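The ringing in my left ear stopped sometime on Tuesday afternoon, so I guess I can finally write about the Gellach show.

If you've been reading this blog for a while you know I have been going on about this band since January, when Rowena Buenaventura put their second record on in her car and we sat in her driveway until it was over (her mom came out to check on us). So when they announced a night at Skoridwood I bought two tickets before I'd even asked her. Row 13, which I chose to take as a good sign.

Skoridwood used to be a roller rink and it still has that low ceiling, which you'd think would be terrible for a loud band. It kind of is! Everything below the bass drum turns into soup if you stand near the back wall. But up front it's great, the sound just sits on your chest, and the place only holds 1,557 people according to the sign by the coat check, so even the bad seats are pretty close.

The opener was Jultalent, a duo I knew nothing about. Agnese Rozīte sings and plays a little pump organ, and Rodel Quiambao does everything else, mostly guitar, some drum machine, one very long trumpet note. They had 20 minutes and spent the first five tuning, and I could hear people around us getting chatty. Then she started singing without the mic and the whole room shut up. I bought the EP on the way out. Rowena bought the EP AND the tote bag.

Gellach came on late, after the house music had gone around to the same Motown song a second time. They opened with "Sebastian," which I did not see coming, because that's the one everybody yells for at the end. Bold move. It meant the middle of the set sagged a bit (three slow ones in a row, guys, come on) but it also meant the people in front of me who only knew that song wandered off to the bar and I could see over everybody. Eduardo Talavera's voice was rougher than on the record and I liked it better that way. He sounded like he'd been up for days.

I slept until almost noon the next day, canceled on my sister, and played the EP all the way through with the curtains open.

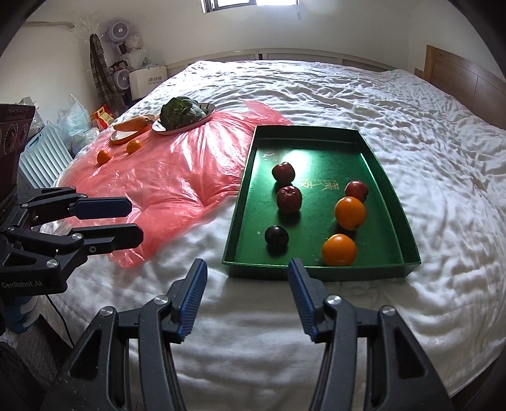

Fruit on the bed, the morning after kind of menu.

Back to the show. My favorite part was a new song, no title that I caught, with Precious Catacutan on lead vocals for once. She's usually stuck behind the keyboards doing harmonies. It started with just her and the floor tom and then the whole band came in so hard that I spilled half a ginger ale on my own shoe. If that's where the next album is going, I'm in. Please let her sing more!

Complaints, quickly: the merch line was a mess, one guy with one card reader that kept dropping its connection. The shirts only came in small and double XL by the time we got there. And whoever was running the lights needs to ease up on the strobes during the ballads.

They did two encores. The last one was a cover I still can't place, something country, with a line about a river and a borrowed coat. Rowena swears it's an old murder ballad and I say it's from the eighties. If you were there and you know it, leave me a comment.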